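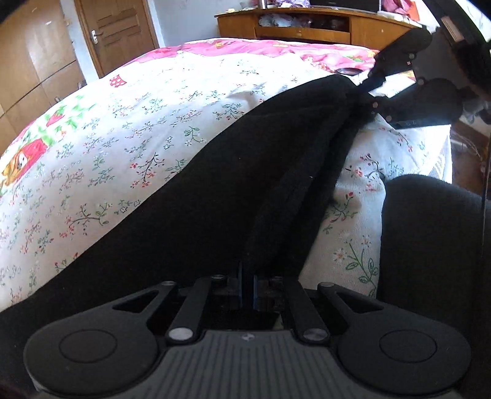
Chapter 2

Cloth Under Tension

Before there were patterns, darts or zippers, there was a person holding one end of a cloth and wishing the other end would behave. Most of what follows in this book is a longer version of that problem.

Woven fabric has opinions about direction. Pull it along the lengthwise threads, the warp, and it barely gives. Pull it along the crosswise threads, the weft, and it gives a little, grudgingly. Pull it on the bias, at an angle to both, and it goes soft and stretchy and forgets everything you told it at the cutting table. Beginners discover the bias by accident, usually on a hem.

Odette Chevalier, who taught sewing in Salerden and kept a notebook of her students' disasters, recorded 446 skirts over her career. By her count, 83 hung crooked. She blamed the fabric for 13 of them and the students for the rest, which the students felt was harsh.

In this chapter you will learn to find the grain of a fabric, to tell a true bias from a hopeful one, and to let a cut piece hang before you hem it. You will need a yard of plain cotton, a ruler, pins and more patience than you have set aside.

Key terms: warp, weft, selvage, grain, bias, drape

2.1 Finding the Grain

Start with the selvage, the tightly woven edge that runs down each side of the cloth. The warp runs parallel to it. If your remnant has no selvage left, pull out a single thread and follow the gap it leaves.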